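Aftershocks are counted by instrument, but the first hours of any survey still depend on what residents felt. At the Bradgate seismic station, Intan Ngau sorts those reports by district before comparing them with the traces from 3 buried sensors.
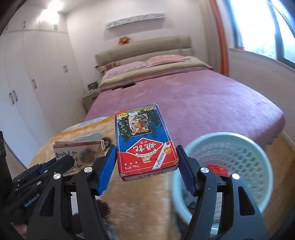

Shaking intensity falls unevenly with distance, and soft ground can amplify it 200 km from the source. Ngau's felt-report form therefore asks about small household goods: whether a boxed pack of playing cards, such as one with a tiger's head on its face, stayed on its shelf or slid. Bayu Rondonuwu enters the replies on Sunday.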